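Hurkbridge Finishing Forum
Board index > Interior surfaces > Wallcoverings and laminates
Topic 2293: Patterned wallpaper inside a box enclosure, corner lifting and panel wear

lapjoint
Posted 9:14 am

Looking for opinions on paper choice and corner treatment for a box lined on the inside. Back and side walls are papered with a dense floral, non-woven, paste-the-wall type. The floor is a separate pale panel with artwork on it. Interior depth is 484 mm, so I can't get a full-size smoother in flat and have been using a cut-down one.

Two problems.

First, the vertical internal corners. I wrapped the paper through the corner in one piece on the left and the paper has started to pull away from the angle. It is still bonded on both faces, so what I have is a radius where there should be a sharp corner. The right side was cut and lapped and has stayed put.

Second, the floor panel collects debris. Small black specks, worst near the top of the planet and across the middle. Some wipe off and some don't. I have tried a dry microfiber and then a barely damp one. I would like a clear coat on it but don't want to kill the colors.

Paper was primed under with an acrylic wallcovering primer, left overnight. Paste is Makowska ready-mixed.

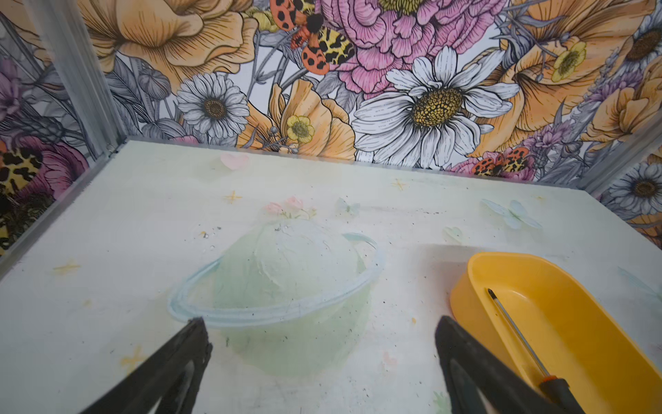
Re: Patterned wallpaper inside a box enclosure
ochre_and_size
Posted 9:52 am

Never wrap a full-width piece through an internal corner. That applies to a room and it applies to a box. Non-woven doesn't expand much when pasted, but the paste film shrinks as it dries and the paper takes the shortest path across the angle. Cut it so 5 mm turns the corner, then hang the next piece tight into the angle over that return. You lose a sliver of pattern. On a floral that busy it won't show.

What is the substrate? If it's melamine-faced board, overnight is not long enough for some acrylic primers and you may have a bond problem on top of the corner problem.

lapjoint
Posted 10:20 am

MDF on the walls, raw, sealed before priming. No melamine.

kerf_margin
Posted 10:41 am

Disagree on the lap, at least at this scale. A lap in a room is seen from a few feet away under diffuse light. In a small enclosure the light comes in at a low angle and any lap reads as a ridge. I double-cut: overlap both pieces past the corner, cut through both with a new blade, peel both offcuts, close the joint. If the corner of the box is square the joint disappears. If it isn't square, fix the box first.

I'd also want vinyl-over-vinyl adhesive only if the face of the paper is vinyl. People use it everywhere and then can't strip the paper.

ochre_and_size
Posted 11:05 am

Double-cutting into an internal angle scores the substrate and leaves a butt joint at exactly the place where the two panels move against each other. MDF panels glued and pinned will move with humidity. The joint opens and you see a white line. I have repaired a lot of these in display cabinets. A 5 mm return hides the movement.

kerf_margin
Posted 11:18 am

Then tint the corner before hanging. Acrylic in the mid-tone of the background, one brush width. An open joint over a matched ground is invisible. Your repairs were on white primer.

ochre_and_size
Posted 11:26 am

They were on white primer, yes. Tinting helps. I would still lap.

satin_no4
Posted 12:40 pm

Leaving the corner argument to you two. On the floor panel: find out what the surface is before putting anything on it. Inkjet on coated paper, UV print on board and screen print all take clear coat differently. Water-based polyurethane will reactivate some dye inks and you get a bleed halo at every edge. Pale greens show this badly.

Test: cotton swab, distilled water, press on a corner for one minute. If color transfers, no water-based product. Repeat with isopropyl on another corner.

Also look at the panel with a lamp held low, from the side. Specks that don't wipe off may be sitting in scratches. In that case cleaning harder makes it worse.

lapjoint
Posted 2:33 pm

Done in that order. Notes below for whoever finds the topic later.

1. Water swab, front corner: no transfer.

2. Isopropyl swab, back corner: faint green on the swab after a minute. So nothing solvent-based goes on this.

3. Low lamp: thin scratch-like lines across the planet, plus some faint creases. I had taken the creases for part of the drawing. The blue ring is easier to judge against than the body of the planet, the green being so pale.
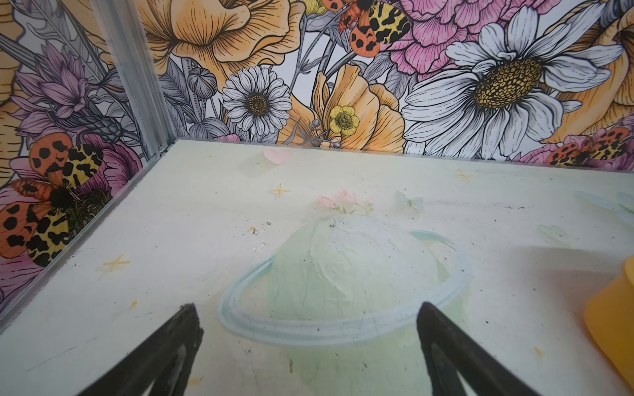

4. Dry brush, then a low-tack roller of the kind used for dusting film. The roller picked up most of the specks. What is left is down in the lines.

5. Stopped there. No coat applied yet.

satin_no4
Posted 3:02 pm

Creases matter more than the scratches. A crease means there is a film or paper face over the board and it has moved at some point, either when it was laid or from heat. A coat will bridge fine scratches and make them less visible. It will not hide a crease, and a gloss coat will make it obvious. If you coat it, use dead matte.

Sorer matte water-based is what I use on faced panels. Two thin passes with a foam roller, no sanding between. Do not go near it with 300 grit because the can says to key the surface. You would be through the print.

Alternative is to leave the panel alone and lay a clear sheet on top. Cheap, replaceable, no chemistry. Drawback is reflection.

kerf_margin
Posted 3:15 pm

Loose sheet traps grit between the sheet and the print and you get a lapping plate. Only do this if it is taped on all edges.

satin_no4
Posted 3:21 pm

Agreed, tape the edges. There is a silver edge along the back of the panel in the first picture. If that's a trim strip, the sheet needs to go under it or stop short of it. Butting up to it will leave a dirt line.

drybrush_77
Posted 4:48 pm

Tools set down directly on a faced panel are the usual cause of lines like that. Screwdriver tips especially. I line job boxes with Dekside offcuts and the floors last years if everything metal goes into a tray. Plastic, rounded corners, nothing that can dig in when it gets pushed across.

lapjoint
Posted 5:10 pm

Tray is already in use, a yellow plastic one. The screwdriver goes in it. It wasn't always the rule, so the lines may well be older than the tray.

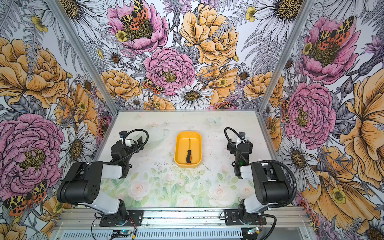 Floral on back and side walls, screwdriver in the tray.

ochre_and_size
Posted 5:37 pm

With a pattern that dense on three sides I withdraw half of what I said about matching. Either method will disappear. I would slit the left corner top to bottom with a fresh blade, inject paste behind both edges, press into the angle with a plastic seam tool, and fill the gap with tinted acrylic caulk if one opens. No need to strip it.

kerf_margin
Posted 5:44 pm

Agree with the slit. Disagree with caulk. It takes a shine when wiped. Use a strip of the same paper behind the slit.

lapjoint
Posted 6:02 pm

Will slit and backfill with a paper strip. Going with Sorer matte on an offcut first if I can find one with the same face. If not, clear sheet with taped edges.

One more question. Does the tape need to be removable, or is there a permanent one that doesn't yellow? The left side gets more light than the right.

satin_no4
Posted 6:30 pm

Acrylic adhesive, not rubber. Rubber adhesive yellows. Removable grades of acrylic tape exist, but they creep on a matte face. I'd use permanent and accept losing the margin when the sheet gets changed.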